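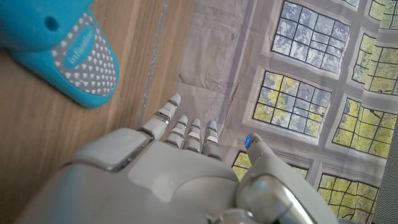 Matte white and pale gray next to bright silver

Anier Matte Furniture Paint
Item 2232
Sizes: 300 ml tin, 2 liter tin
Colors: Bunting (white), Botby (pale gray)
Finish: dead matte
Made for us in Mirkomlow

I've been selling furniture paint for a long time, and Anier is the one I take home. My kitchen chairs are Bunting, my hallway dresser is Botby, and the inside of the broom closet is whatever was left in both tins stirred together (it looks great, and I'll never match it again!).

Bunting is a soft white. It has a tiny bit of black in it and no yellow at all, so it stays crisp beside chrome pulls and steel legs. Botby is the same recipe with more black. In a north-facing room it can look a little blue, so if that bothers you, try a small tin first and leave a painted board leaning on the wall for a day or two.

Let's talk about matte. I love it — it hides brush marks and old dings, and it makes a cheap chest of drawers look like you saved up for it. It also shows greasy fingerprints more than a satin does. For drawer fronts, table tops and anything near a stove, put clear wax or our flat varnish over it. I leave chair legs and bookcases bare and they've been fine.

How I use it

Wash the piece with dish soap and water, rinse, and let it dry overnight. Scuff it with fine sandpaper. Raw pine and anything dark red needs a stain-blocking primer, or you'll get pink patches coming through your lovely new white (ask me about the piano stool). Stir the tin, don't shake it. Then 2 thin coats with a synthetic brush, with at least 5 hours in between. It feels dry long before that, I know. Wait anyway.

Metal is fine too, as long as it's primed. If you're keeping the hardware shiny, take it off before you start. Tape works on big flat plates but I've never once got a clean line around a round knob.

How much to order

The small tin does a nightstand or a pair of plain chairs. For a wardrobe or a full set of kitchen cabinets, get the large one. Going from dark wood to Bunting takes an extra coat, so allow for that.

Shipping and returns

Tins go out by ground only and we don't ship when there's a hard freeze on the route. Unopened tins can come back. Opened ones can't, but do write if something seems off with the color and I'll look up the batch. It's stamped on the lid.

The large Botby is out of stock right now. The next batch is due in May, and you can put your name down at checkout.

Heather MacKinnon
Page updated 4th February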